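**番茄底部发黑凹陷，一整批都这样，还有救吗？**

发帖：Yanti Tuhumury
版块：阳台与小院种菜

各位菜友好！今年第一次认真种番茄，从育苗开始就天天盯着看，苗子长得特别壮，叶子油绿油绿的，邻居路过都要夸两句，我那个得意劲儿啊……结果八月第一批果子刚开始转色，我翻过来一看，果子底部（就是花谢掉的那一头）全是一块褐黑色的疤，凹下去，摸着像皮革，硬硬的。摘了11个，只有2个是完好的！

情况交代一下：

- 一共4个盆，朝西的阳台，下午晒得很厉害
- 品种是Grevutska，果子偏长，有点像李子番茄
- 土是去年用剩的营养土，掺了些自己沤的堆肥
- 肥料用的是Bondero的液肥，每周都浇，包装上写着高氮
- 浇水说实话不太规律，前阵子出差，盆土干透了，回来心疼得不行，一口气浇到盆底哗哗流

叶子上没看到虫，也没有斑。旁边那盆小樱桃番茄一点事没有，照样一串一串地结，甜得很！我上网搜，有人说是缺钙，让埋鸡蛋壳；有人说是病菌，要赶紧拔掉烧了。我实在舍不得拔，上面还挂着好多青果呢。请教大家，这到底是什么毛病？后面的果子还保得住吗？

---

**Faizal Krishnan**

别拔别拔！这个我太熟了，叫脐腐病，名字里带个“病”字，其实是生理问题，不传染，植株好好的，后面完全可以结出漂亮果子。

原理说起来挺有意思的：果实膨大的时候需要钙，钙是跟着水走的，根吸不上水，钙就送不到果子最远的那一端，那里的细胞就坏死了。盆土忽干忽湿，最容易出这个问题。你描述的“干透了再猛浇”，几乎是教科书级别的诱因，哈哈，我第一年也这么干过。再加上高氮肥，叶子疯长，水和钙都往叶子那边跑，果子更抢不到。长形的品种又特别容易中招，樱桃番茄很少得，所以你旁边那盆没事，一切都对得上！

我的做法，你可以照着试：

1. 先把有疤的青果摘掉，它们不会自己长好，留着白白耗养分。
2. 浇水改成少量多次。大热天我早上七点浇一遍，傍晚用手指插进土里两个指节，觉得干了再补。
3. 盆面铺一层稻草或者碎树皮，厚一点没关系，别贴着茎就行。这一招效果好得惊人，我家盆土到晚上还是润的。
4. 液肥先停两周，再换成氮低钾高的番茄肥。
5. 西晒最猛的那几个小时拉一层遮阳网，我用的是遮光率30%的，再密果子就上色慢了。
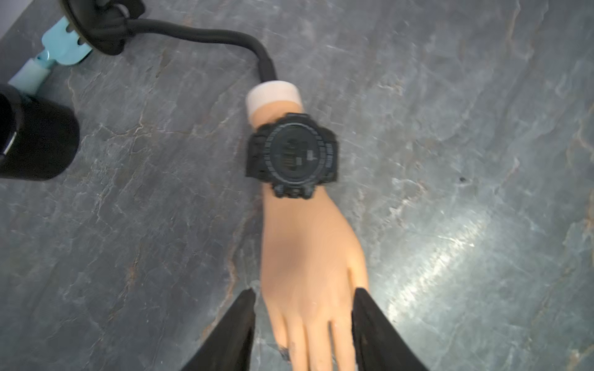 *深灰色的石台面，带白色和浅锈色细纹*

还有盆的大小。你没说盆多大，如果一只手就能轻松拎起来，那对Grevutska这种大个子来说肯定是小了。小盆热天半天就干，浇得再勤也追不上。这季就别换盆了，伤根反而雪上加霜，明年直接上大盆，你会发现省心太多！

那些有疤的红果，把坏的部分切干净，剩下的只要没发霉就能吃，我都拿来熬番茄酱，加点罗勒，香得不得了。

---

**Melati Kwok**

蛋壳！我每年都埋蛋壳，番茄从来没烂过屁股。洗干净晒干，碾得越碎越好，种的时候一把撒在坑底。牛奶兑水浇也有人说行，我没试过，怕招苍蝇。加油呀，番茄是最值得种的菜了，没有之一！

---

**Wahyudi Subramaniam**

楼上Faizal说得很全，我补充几点，顺便说说蛋壳。

蛋壳埋下去没坏处，但是分解很慢，这一季的果子基本指望不上。Melati家年年没事，我猜是她浇水浇得好（夸你呢！）。牛奶我试过，臭，别试。叶面喷钙我也喷过两个夏天，喷和不喷的放在一起比，看不出差别，可能因为果子本身很难从叶子那里分到钙。多数营养土里钙是够的，不过Yanti你这土是旧土，想放心的话可以买个试纸测一下酸碱度，太酸的话，明年开春提前拌一点石灰进去，照包装上的量来，别手重。

另外强烈推荐自动滴灌！像你这样会出差的，简直是救星。我用的是Ong的定时器，接在阳台水龙头上，每盆插一个滴头，装起来大约一个下午。以前还用过Timent那款，也能用，就是电池仓不太严实，下雨要套个袋子。滴头记得隔一阵子拔下来冲一冲，水硬的地方容易堵，堵了一个你还看不出来，等叶子蔫了才发现。

最后，第一批果子得脐腐特别常见，根系还没铺开，果子已经抢着长了。我去年头一批也丢了大半，后面一直摘到天凉，多得要到处送人。你那些青果里，现在底部还是光滑的，水稳住了，多半能保住。

---

**Yanti Tuhumury**（楼主）

天哪，谢谢你们！看到“不传染”三个字我差点从椅子上跳起来。刚才去阳台把坏果都摘了，盆子确实一只手就能拎起来……明年换大的！稻草没买到，先把修下来的干草铺上了，这样行吗？草籽会不会长出来？

---

**Faizal Krishnan**

行！晒透了、没结籽的就可以，铺薄一点，一次太厚容易捂出霉味，过几天塌下去了再添。等你的红番茄照片！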